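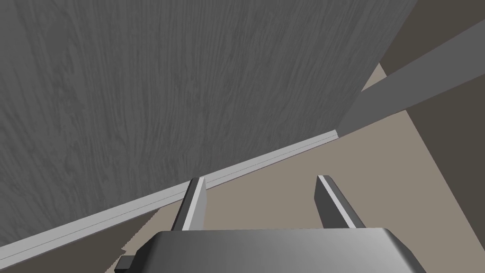

Open day at Stekar: an afternoon driving a robot by hand controller

Stekar opens its teaching lab to visitors once a year, in October. It is on the second floor of the Alvarado building in Ustano, and the sign at street level still has the name of the previous tenant, so allow a few extra minutes to find the door. I got there just after one. Coats go in the side room, you sign a sheet, and they give you a sticker with your first name on it.

There were 29 of us, split into two groups. Mine was led by Glória Marinho, who runs the demonstration team. The other group went with Mali Lougher and saw the workshop first. We swapped after the coffee break.

What they do there

Stekar collects demonstrations. A person drives the robot through a job from start to finish, the software records every movement along with the camera views, and the recordings are used to train a program that will try the same job without a driver. Part of the work is done on real arms in the workshop. The larger part is done in simulation, in a program they call Metden, and that was the part I had come for.

The simulation room has a row of desks, each with a monitor and a hand controller. You hold the controller, move your hand, and the gripper on the screen moves the same way. A trigger under the index finger closes the fingers. A foot pedal disconnects you, so you can bring your arm back to a comfortable position without dragging the robot along. I kept forgetting the pedal.

The jobs are household ones and most of them involve furniture. Glória said the furniture set had been the slowest to record, as the pieces are large and the gripper has to work close to them. She had a count on the wall from that morning: 1,878 accepted recordings for the furniture set. A recording is rejected if the driver bumps something hard, stops for too long, or finishes with the gripper in an awkward position.
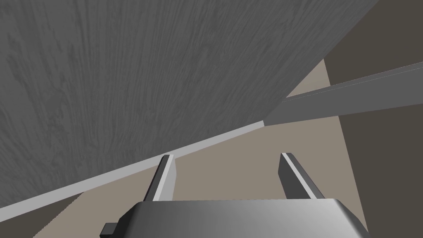
Most of the driving is done from the gripper camera. There is a second view from across the room, but the experienced drivers told us they look at it at the beginning and then mostly leave it alone. Up close you lose your sense of the whole object. A wide panel with gray wood grain can take up half your screen, and you steer by its edges. I found distance the hardest thing to judge. Several times I was sure I had reached a bar and closed the fingers on air.

Glória's advice was to line up the two fingertips with an edge first, stop, and only then go forward. She also told us to move the wrist separately from the arm. Beginners do both together and end up coming in crooked. Her own run took 46 seconds. Mine was still going when she politely asked whether I would like to start over.

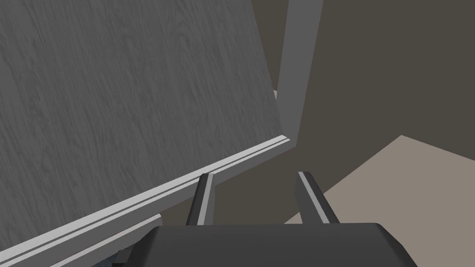 Gripper camera view in the simulator, with the fingers open near the light gray rail.

We each got two turns. On the second I did better, mainly by going slower. A man next to me who plays a lot of video games was faster than anyone else in the group, but his first run was rejected for hitting the side of the furniture. The software marks that automatically, and a person checks it later.

Somebody asked why they don't write out the movements in code. Glória said they had done so for a few simple jobs and still do. For the furniture it took too long, and each new piece meant starting again. With demonstrations they can change the position of things between runs and have a person deal with it. They aim for 1,000 recordings of a job before they train on it, although she said the first tests are sometimes done with far fewer. 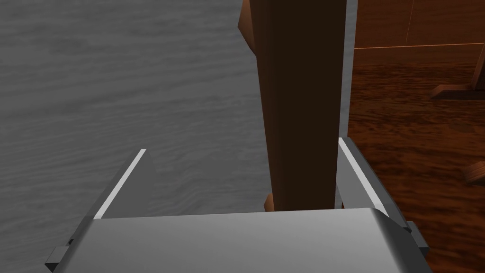
Open fingers on either side of a dark wooden post, gripper camera view.

The workshop

After coffee we went down the hall with Mali. In the workshop you can take hold of a real arm and guide it through the motion yourself, with the motors set to go slack. I liked this better than the controller. The arm is heavier than it looks when you start it moving, and you feel right away when it meets something. In simulation you have only your eyes. Mali said new drivers spend their first days on the real arm for that reason, then move to the desks.

She was open about the drawbacks. Guiding by hand is tiring, and your own arms get into the camera view, so those recordings have to be made again by playing the motion back with the person standing clear.

If you go

The visit is free but you need to book. Ours ran from one to four, and the drive time at the desks is short, so choose the early group if you want a spare turn at the end. There is an elevator at the back of the Alvarado building. Parking behind it was full when I arrived, and I left the car two streets over. Coffee was provided, lunch was not.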